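Original windows in a local historic district -- repair, replace, or storm windows over the top?

Posted Wednesday, December 11, 2024 in Old Houses & Preservation

privau_porch

Hello all, I have been reading these pages for a good while and have finally run into something I can't sort out by reading. My husband and I bought a 1916 foursquare in the Privau district last May. It is a contributing building (I have the survey sheet, one paragraph and a very small photograph) and it still has nearly all of its original double-hung windows, six over one upstairs and plain one over one down. We love them. We do not love sitting next to them in December.

A window company came out, very polite young man, and told us that none of them could be saved and that we should put in vinyl inserts throughout. I mentioned the landmark commission and he said inserts "don't count" because the opening stays the same size. That didn't sound right to me, so I called the planning desk, and the woman there said I would need a certificate of appropriateness for anything that changes the sash, but that storm windows might be approved by staff without a hearing. Then she said "might" again -- so I came away with two mights.

The condition is mixed. The north side is good, just painted shut in a few places. The south side has bare wood on the sills, and two bottom rails are soft enough that I can push a key into them. The ropes are broken on more of them than not. One upstairs sash was replaced by somebody years ago with a thing that doesn't match at all, and I'd like to put that right while we're at it.

So what I'd like to know is this. Is it sensible to repair all of them and add storms, or will I be sorry I didn't replace the bad ones? Does the commission care whether the storms go inside or outside? And has anyone gone through a hearing and can tell me what they want to see on paper? I'm a retired school librarian and I can put together a very nice binder if somebody will tell me what goes in it.

Thank you for reading all this.

Starard

Welcome, and what a lovely house it sounds like. Please don't let anyone haul those windows away! Wood from that period is usually much tighter grained than what you'd buy now, and two soft bottom rails is a small repair in the scheme of things. We had 41 sash in our place and did them over two winters, a few at a time, with plywood in the openings and a lot of patience from the rest of the family.

For the rails, if you can push a key in but the joint at the corner is still firm, you can dig out the soft part, let it dry properly, treat it with a wood consolidant and fill with epoxy. If the joint has gone, have a new rail made and keep the rest of the sash. A millwork shop can copy the profile from one of your good ones. Ours charged $600 for the first pair, which made me gulp, and a good deal less for the next ones once the knives had been ground. I'd ask the same shop for a price on your mismatched sash upstairs, and take them a sound neighbor from that same wall so they get the muntins right.

Ropes are easy. Buy cotton sash cord of decent quality, or chain if the sash are heavy, and check that the weights are still in the pockets before you order anything. Some of ours had fallen to the bottom of the wall and had to be fished out through the little access panel, which had been painted over so many times I had taken it for trim. A word on the paint while I'm there -- a house of your age almost certainly has lead in it, so test first, scrape damp, and keep children and pets out of the room until it's cleaned up.

As for storms, you can go either way, but the outside kind are what a commission looks hardest at. Choose ones with a meeting rail that lines up with yours and have them painted to match the sash. The inside kind usually don't come under exterior review at all, though I would get that from your planning desk in an email so that you have it in writing. We have inside ones on the street front and outside ones at the back, and I sit right beside the front window most evenings now with my mending.

Now, your binder! Ours had the survey sheet, a plan of each floor with every window numbered, one photograph of each from inside and outside, a line or two on its condition, and the millwork shop's drawing. The commissioners passed it along the table and seemed truly pleased with it. I'd also include the manufacturer's sheet for whatever storms you pick, with the color circled. Hearings sound much scarier than they are. Ours took less time than the parking.

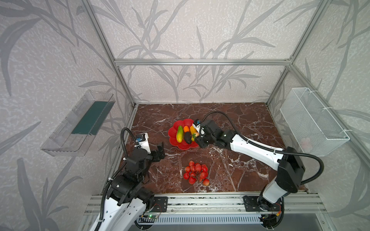

Kapoor

I agree with most of that but would be careful about the epoxy on the south side. If the sill is bare and holding water, you'll be filling the same rail again in a few years. Look at the slope of the sill first, and check whether the old storms (if there ever were any) left the weep holes caulked shut. Fix the water, then fix the wood.

On cost, my total for storms on the whole first floor came to $2,294, installed, and that was with a painted finish. Get the certificate before you sign with anyone. I signed first, and my contractor kept the deposit while the case sat on the agenda for two months. Also ask if your state has a tax credit for work on contributing buildings -- some do, and they generally want the application in before the work starts.

And no, inserts count. They cover part of the original frame and the glass gets smaller, and our commission has turned them down on street-facing sides every time I've been in the room.

Lavovance

Following, same problem with mine. Does anybody know if the glass has to be the wavy kind when you replace a broken pane?

Related discussions
Painted-shut sash, steam or heat plate?
Contributing vs. non-contributing, who decides?
Porch railing height and the building code
Matching old mortar on a brick chimney
Asbestos shingles over original clapboard
What to bring to a design review meeting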